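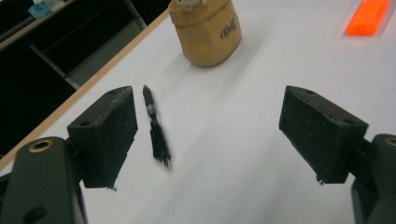

Minutes – Bench Automation Working Meeting

Barnstead site, packing and kitting area
May, 2:00 p.m.
Chair: Apolline Riviere
Present: day and evening kitting leads, maintenance, safety, human resources, two bench operators

1. Previous minutes
Accepted with one correction. The evening shift had asked for written notice of bench changes, and the minutes had them asking for a meeting. Corrected.

2. Demonstration work with hand-held grippers
Operators are still recording pick and place tasks at the white table, using pens, tins and other small items. 1568 recordings have been accepted so far. 683 were sent back, mostly for starting before the item was in view. Evening lead said the reasons for rejection reach her people too late to be of use. Maintenance will post them at the table at the end of each shift.

Operators reported sore wrists after long stretches. Agreed that nobody records for more than 45 minutes at a time, and that recording counts as normal bench work for breaks and pay.

3. Silteck cell
Delivery is still expected before the summer shutdown. The cell will take over single-item picks on the Nông line only. Mixed kits, fragile goods and returns stay with people. Day lead asked who clears a jam when maintenance is off site. Not settled – safety will write a draft procedure.

4. Jobs and training
Human resources confirmed that 12 operators are affected by the change on the Nông line. All keep their current grade and hours. Cell tending will be offered to them first, then posted for everyone else. One operator asked if people who turn it down can stay on hand kitting. Riviere said yes through the end of the year and could not promise beyond that. The operator asked for this to be recorded.

5. Prarari software
Login trouble on the shared tablet continues. Ticket is open.

6. Actions
Maintenance: rejection reasons posted each shift.
Safety: draft jam procedure.
Human resources: written notice to both shifts, with training sign-up.
Riviere: confirm delivery date with Silteck.

Meeting closed at 2:50 p.m.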